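Section 4. Open day station: jewelry sort with the hand-held grippers

Read this before you load the van. Covers the table demo only. For the big arm see Section 6.

4.1 Before you leave

1. Charge both grippers overnight. A full charge gives 45 minutes of recording, less if people keep squeezing the jaws for fun.
2. Pack the spare pads. Blue ones, ribbed. The old smooth pads drop beads so leave them at Likadwood.
3. Pack the patterned tablecloth. Plain white washes out the small stuff.

Note: keep both grippers in the same case. Teodoro has the key, ask him the day before and not the morning of.

4.2 Setting up

1. Table in the middle of the room, space to stand on two sides at least.
2. Cloth on, pull it flat. Wrinkles catch the jaw tips.
3. Metal box on the table, open side up, nothing in it.
4. Jewelry in front of the box — bracelets, strung beads, whatever came in the bag. Don't tidy it. A bit of tangle is the point.
5. Switch on left gripper, wait for the beep, then the right. Wrong order and the pairing fails. Switch both off, wait 13 seconds, start over.

CAUTION: Keep fingers out of the side rods. They close with the jaws.

4.3 Running the demo

1. One person, both grippers. Visitors watch a full round first.
2. Close the jaws on one peice at a time. Squeeze slowly, stop when the pads touch it.
3. Lift, move over the box, open. Never throw.
4. Use the second gripper to hold back the rest of the pile if it wants to come along.
5. Box full or table clear, press stop, tip everything out, go again.

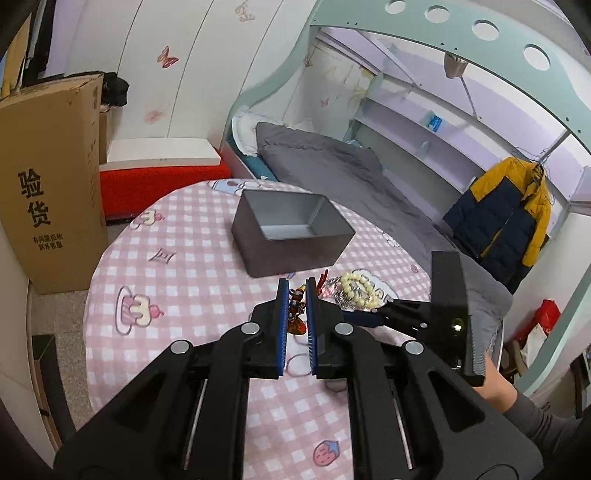 Lorna Ambrosio asked after the May visit whether kids can have a turn, and said the line at Quiambao got long becuase every turn ran a whole round. Two items each would do it, she thinks, and then swap. Fine by us. Under tens need an adult on the other handle.

4.4 If something goes wrong

Jaws don't close all the way — bead stuck behind a pad. Power off, pick it out with the plastic stick.

Recording light blinks fast — card full. Swap it, mark the old one, back in the case.

String breaks — stop the demo, get the beads off the floor before anybody steps on them.

4.5 Packing up

Count the jewelry back into the bag against the list in the lid. Wipe the pads with a damp cloth, no alcohol. Cards go to Ashwin the same evening.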